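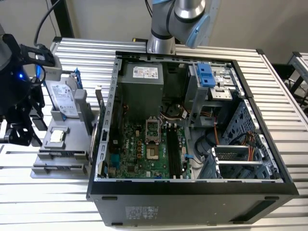 Old desktop with Claster accounts on it: keep, sell or tip?

Posted by Brijesh Tomar in Home and Money

Hello all, hoping someone has been through this. I do the bookkeeping for my mum's little alterations shop in Divuldale and I've got 9 years of her records in a program called Claster, which the makers stopped supporting ages ago. It only runs on the old desktop under the stairs. I've just moved her over to Sandoval, which is fine for new invoices, but it won't open the old Claster files at all. It just says "format not recognised" and sulks.

I don't want to keep a whole computer going for the sake of some invoices for trouser hems. But I also don't want to get a letter in two years' time and have nothing to show. I did try printing, got to page 77 and ran out of toner, and I hadn't even finished the first year! So what would you do? Is there a way to get everything out in one go, and how much of it do I really need? Mum says bin the lot, but Mum also keeps every carrier bag she's ever been given.

Bimla Sengar

I had Claster for my late husband's van hire business so I feel your pain. You can get it all out, it's only hidden in a daft place. Open the ledger, go to Tools, then Year End, then Archive Copy (yes, I know, why is it under Year End). There's a box at the bottom that says plain text. Tick that and it will write out one file per year with commas between the columns, and any spreadsheet will open it. Sandoval will take them as well, under Import, Other, but you have to rename the column called Ref to Number first or it stops halfway and gives you no clue why. I lost most of an evening to that, with a pot of tea going cold next to me.

Two things to watch. It leaves out anything marked as a draft, so go through and either post those or delete them before you start. And it does not save the notes people typed on customer cards. If your mum wrote measurements in there, and I bet she did, you'll want Reports, Customer List, Full, and print that to PDF. Mine was just over 100 pages but it's only a file so who cares.

As for how long to keep it all, that depends how the shop is set up, so look it up on the official tax pages or ring whoever does her return. Please don't go by what strangers say on here, me included! I kept more than I was told to. Once it's on a memory stick it takes up no room, and I've got one in the kitchen drawer and one at my sister's.

When you're done, open a file from each year on a different computer before you get rid of anything. Pick a customer you remember and check the totals look right.

wolari_fan

just take the hard drive out and stick it in a drawer, job done. thats what i did with mine. never looked at it since

Brijesh Tomar

Bimla, you star. Found it exactly where you said. The plain text box was off the bottom of the window so I had to make it bigger, which is why I'd never seen it. There were 4 drafts, all for the same wedding party, and Mum remembered every one of them and got quite cross all over again about the bridesmaid who never paid. The measurements were in the notes as you guessed, so I've done the PDF too.

Haven't done the Sandoval import yet, I'm saving that for when November is out of the way and the school coats have calmed down. I'll rename the Ref column before I start.

Bimla Sengar

Lovely! Do it one year at a time if it's slow. And tell your mum I'm on her side about the bridesmaid.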